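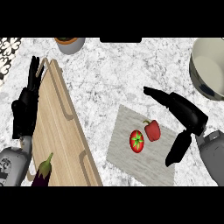 去Grutcombe的开放日之前，我以为会看到一屋子机械臂叮叮当当地打架，结果进门先领了一双鞋套，然后被带到一块大屏幕跟前看仿真厨房！说真的我有点失落，毕竟坐了两个小时的车（中间还坐过了一站）。可是看着看着就挪不动步了。仿真里的台面是带灰色纹路的白色大理石，我家装修时想要没舍得买的那种，左右各伸进来一条机械臂，左边那只黑手的手指细细长长的，就搭在木砧板的上头，右边是个张着口的两指夹爪，旁边灰垫子上搁着一个番茄和一个红甜椒。我脑子里第一个念头居然是：中午吃什么？

这套仿真厨房叫Skemuta，是他们内部用了挺久的练习场。讲解的姑娘说话特别快，我笔记记得东倒西歪，大意是机械臂要先在这里面练，练熟了才放到楼下的真厨房去。每换一轮，蔬菜的位置、砧板的角度都会重新摆，连台面的材质都能换。到我们去的那天上午，这一个任务已经跑了1280轮，其中795轮算成功。我旁边一位带孩子来的爸爸小声嘀咕，这不就刚及格嘛！讲解员耳朵很尖，笑着回了一句：上个月还不及格呢。

什么叫“算成功”呢？我追着问了半天。拿起来不能掉，放下去不能滚，碰到别的东西要扣分，超时也不行。番茄最让他们头疼，圆滚滚的，夹爪稍微偏一点它就跑了。甜椒倒还好，虽然形状怪，但有棱有沟的，反而好下手（我回家以后拿筷子试了一下，确实是这样，我妈以为我疯了）。

看完屏幕下楼，才是大家都盼着的动手环节。每批放16个人进去，我排在第二批，等的时候喝了两杯免费的柠檬水。楼下用的是Ghasemi操作台，两个手柄，一手管一条胳膊。我自信满满地上去，心想打游戏打了这么多年，拿个茄子有什么难的？难！太难了！左手一动右手也跟着想动，眼睛盯着屏幕，完全估不准远近，夹爪在茄子上方比划了半天，夹了一把空气。后面排队的小学生上来，坐下，推杆，夹住，放好，前后也就一首歌的工夫。我默默站到旁边给他鼓了掌。

中午在他们的食堂Resteo吃饭，菜都是人炒的，我特意问过。番茄炒蛋偏甜，红烧茄子很下饭，我又添了一碗米饭。同桌的两位工程师一直在争夹爪指尖该用硬的还是软的，饭都凉了还没争完，我插不上嘴，就听着，觉得比刚才的讲解还有意思。

下午还有一场讲数据的分享，我听了前半场，后半场要赶车就溜了。下一次开放日定在十月，报名在他们前台登记就行，记得穿双好脱的鞋，那个鞋套真的很小。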